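The Bedroom Trash Can Deserves Less Credit
2019-01-17

Every tidying guide I have read gives the same advice: put a trash can in every room and the mess takes care of itself. The Semwal home blog says it, the people at Drular say it in their newsletter, and last November I paid for a 65-page booklet from Itero that said it three times. I don't buy it.

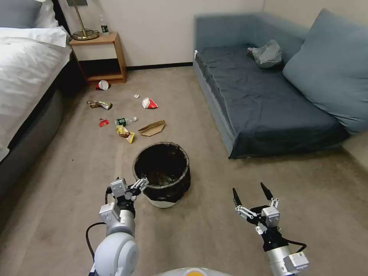

The can is only a container

A trash can holds what somebody puts in it. I know that sounds too plain to print, but read the guides again and you will find the can treated as if it had pull. Move it closer to the bed, they say. Move it closer to the sofa. Fine, but a person who drops a wrapper on the rug at midnight is not measuring the distance first. 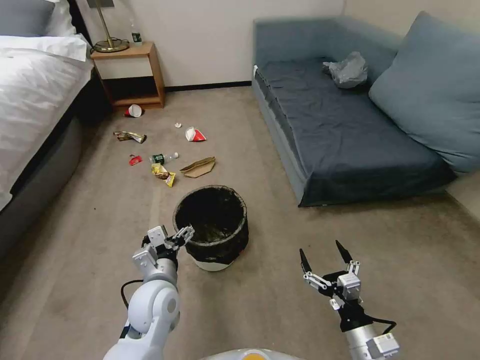 Snacks are where most bedroom litter starts, and I wish the guides would say so. They would sooner talk about storage, which sells. A red and white paper cup on its side at the foot of a nightstand is not a storage problem. Neither is a plastic bottle on the carpet, or a yellow wrapper close by. Somebody ate and drank in the bedroom, and no basket from Huteck was going to change that. If you want less trash on the floor, bring less of it through the door.

I will grant the other side one thing. A lined can is easier to live with than a bare one. Fold the bag well over the rim so it doesn't slide in when something heavy lands, and keep a spare in the nightstand. 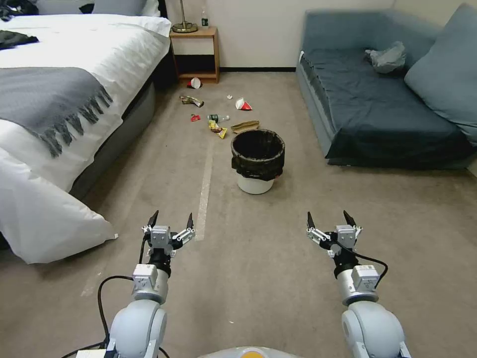 Liner over the rim, litter still on the carpet.

My other complaint is with the "five-minute reset" before bed. It assumes you have five minutes and any wish to bend over. I tried it for a month and mostly moved things from the floor to the sofa – a bag here, a cup there – so the room looked better from the doorway and worse from everywhere else.

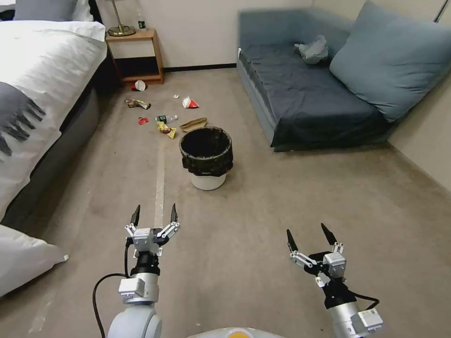
Picking up in the morning worked better for me. There is daylight, you can see the small scraps, and you are leaving the room anyway, so the bag can go with you to the kitchen. I don't claim it would suit a house with kids in it. But I would try it before spending money on a second can.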